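Home Guides Desk and Vanity Storage Care Contact

Cleaning and Repacking a Cushion Compact at the Desk

Revised 20/03/2020

This procedure covers round cushion compacts with a hinged or lift-off lid, a puff, and a sponge soaked with product. It applies to full-size and travel-size cases. Allow 21 minutes for one compact, not counting drying time for the puff.

Materials

- Facial tissue, pull-out type
- Mild liquid soap
- Cotton swabs
- A clean spare puff
- A small basket for tools
- Desk covering, if the surface stains easily

Preparation

Clear the middle of the desk and leave the basket and the tissue pack at the back, within reach. Tall items such as pens, combs and clips go in the basket upright. Small round items go near the front of it. Keep power strips against the wall and do all damp work at the front edge.

Wash and dry your hands. Wipe the outside of the case before opening it. Product collects where the metal-colored band meets the lid, and it will transfer to your fingers and then to the sponge.

Hold the case in one hand with the thumb against the band. Use the other hand to steady the lid.
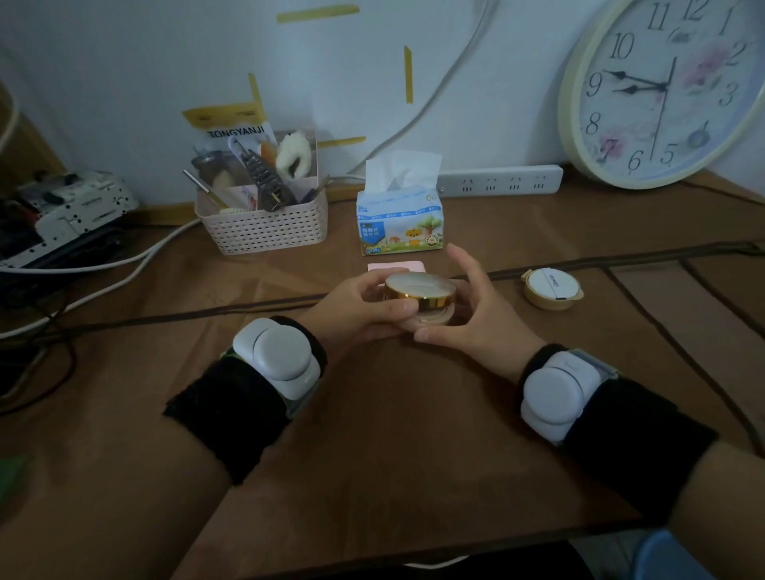
Open the lid over the desk and keep the case level. A sponge that was recently filled can release product if the case is tilted. On cases of the Cavby pattern the lid opens on a hinge, and it should not be pushed past its stop. On the Leclerc pattern the lid lifts off completely. Set it down with the inside facing up.

Cleaning

1. Remove the puff and put it on a folded tissue.
2. Lift the inner cover. Wipe its underside with a dry tissue.
3. Run a cotton swab around the inner rim. Turn the swab often and discard it when it is loaded.
4. Wipe the mirror, if there is one, with a barely damp tissue and then a dry one.
5. Wash the puff in lukewarm water with one drop of soap. Press it flat. Do not wring it.
6. Dry the puff on a rack for 48 hours. Use the spare in the meantime.

Do not wash the product sponge. If it smells sour or has changed color, discard the refill.

Converting an empty case

A case with no refill can be used for small soft items, including fabric scraps and hair ties. Wash the case and let it dry fully before use. Fold each piece of cloth to slightly less than the inside diameter. Place the stiffer piece first, against the back wall, and tuck the softer piece in front of it. Support the case from below and work the cloth down with the thumb and forefinger. No cloth should sit over the rim when the lid goes on.

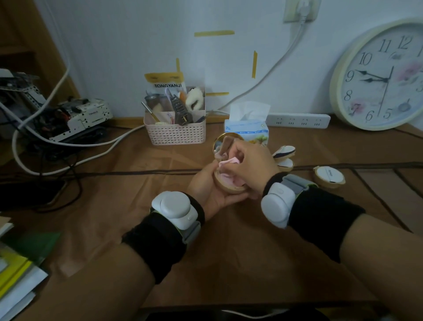 Andport writes that felt holds its shape better than cotton in the smaller cases, and that a strip cut 2 inches wide needs only one fold. Cotton kept springing up under the lid until it was pressed with an iron first.

Felt is acceptable if it is thin. Thick felt puts pressure on the hinge.

Storage

Store filled compacts flat, lid up, away from direct sun. Converted cases may be stored on edge. Label the lid of any case that no longer holds its original product. For replacement puffs, see the Lornex size chart, sheet 212. Measure the inside diameter of the case before ordering.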